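A Gripper, a Shed and a Lot of Pretend Crashes

Posted November 7, 2018
By Kanokwan Kamolrat

Raining when I get to Fjeld, so we talk inside with the heater on. Fjeld is the shared workshop behind the tyre place, the one with the green door that sticks. Heather Mudgway has the back bench. She's been building a robot arm on it, on and off, mostly off till October, and wants it to pick up small flat parts and set them down where she tells it.

That's the whole brief. "Pick up, put down. My brother thinks it's going to make tea."

She calls the arm Prerko. No reason given. When I ask she just says it sounded like something that would fall over.

So where's it at? In bits, to be fair. The base is bolted to a sheet of ply, shoulder's on, elbow is on its third bracket. The wrist is in a biscuit tin. Heather talks quickly and keeps picking things up while she does it, and half my notes are just "pointed at that".

"The elbow was my fault. I drilled it from the wrong face, then I drilled the new one from the wrong face as well. Xuân did the one that's on there now."

Xuân Lò shares the bench and most of the swearing. Xuân does the code, or as they put it, "the part where it moves but you don't know why". The two of them met over a borrowed bench vice and have been arguing about cable routing ever since.

I wanted to know about the simulation, becuase that's what people had told me to ask about. For weeks there was hardly any arm to speak of and they were running it every evening anyway, on screen.

"Practice," Xuân says. "You drive a pretend one. If you ram the pretend one through the table, you press reset. If you ram the real one through the table you owe Fjeld a table."

Heather wasn't keen to start with. Thought it was putting things off. "I like metal. I'd come in after work and Xuân would be sat there with a game, basically. I was filing a bracket and getting cross."

What changed her mind was the fingers. Her first drawing had them straight up and parallel, like a bench clamp. In the sim the parts slid about or tipped. Xuân swapped in a tapered pair that leans inward, and the tips could get hold of something low down without the rest of the finger getting in the way. She redrew hers that same night.

"I'd have cut aluminium for the wrong ones. That's £30 of bar, gone, and me in a mood."

Not that it's all been useful. Plenty of it wasn't. Friction in the sim was set far too high at first and everything stuck like it had been glued. They had a lovely week of perfect lifts, showed people, got a bit smug. Then Xuân put in a more sensible number and it dropped the lot.

"We'd told Bienvenido it was done," Heather says. "He'd brought crisps."

Bienvenido Padilla, for anyone who doesn't come down on Wednesdays, looks after the lathe and has opinions on gears. His opinion on these gears is that they're too small. He may be right. Heather has ordered the next size up and not told him yet, so if you're reading this Bienvenido, sorry.

I ask about the view. When I sat down at Xuân's screen the first thing that threw me was that it's round, black in the corners, with the gripper looming up from the bottom. You're looking along the hand at whatever it's holding. Takes a minute to get your head straight.

"You want it wide," Xuân says. "A narrow view is prettier but you lose the edges of the board, and the edges are where you hit things."

And the clutter? There's all sorts round the outside of the work surface. Blocks, boxes, a bit of wood grain.

"Benches have stuff on them. Have you seen ours?" I have. There's a mug on it now with a tap in it. (The thread cutting sort.)

Shadows came up too, and Heather got quite animated at this point. She'd asked for them to be left in. Her side of the room has one window and a strip light, and the moment anything gets lifted there's a dark patch thrown across whatever you're trying to see. No use getting good at driving on a nice evenly lit board, then coming in here at six o'clock in November.

"I practised on the clean one first. Got cocky. Then Xuân turned the shadows on and I couldn't find the line I was meant to be aiming at."

How long does a go take? Depends who's driving. Xuân is patient, Heather isn't. She admits she drives it like a shopping trolley. Her rule now is 20 goes before she's allowed to complain about the controls, and she says she's usually complaining by the second.

The controls, since I got told off for not asking: an old gamepad. One stick for sideways and forwards, the other for up, down and twist, trigger for the grip. They tried a keyboard and hated it. Somebody suggested a glove. Heather said no to the glove before they'd finished the sentance.

Money next. Everyone asks about money. They had £300 between them at the start and have gone past it, though neither would say how far. Motors were the big one. The frame is offcuts. The control board is secondhand, and the first secondhand one was dead in the bag.

"Buy the motors new," Heather says. "Scrounge everything else. Put that in."

It's in.

I try the sim myself before I go. Heather stands behind me going "down, down, no, your other down". I get the fingers shut on something, which I'm told is decent for a first try, and then I let go of the trigger to scratch my nose. So that was that.

Next job is the wrist. It needs a decent bearing and it needs the cable to stop snagging when it twists, which they both agree on, and they disagree about everything after that. Xuân wants the cable down the middle. Heather wants it clipped along the outside where she can get at it. They'd been at it before I came in and I think they were still at it when I left.

After the wrist, the real fingers get fitted, and then the same moves get tried on the bench, slowly, with Heather's thumb on the off switch. She won't give a date. Xuân gave one and was told to take it back.

"What I want is to do on the bench what we do on there," she says, nodding at the screen, where Xuân has picked up the dark piece with the little grid on it and is holding it upright over the dotted board, blue outline behind. "Hold it steady. Take your time. Put it where you meant to." Then, to Xuân, "Left a bit. No. Leave it, leave it there."

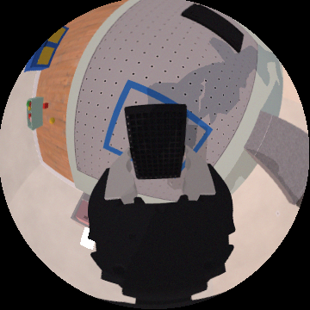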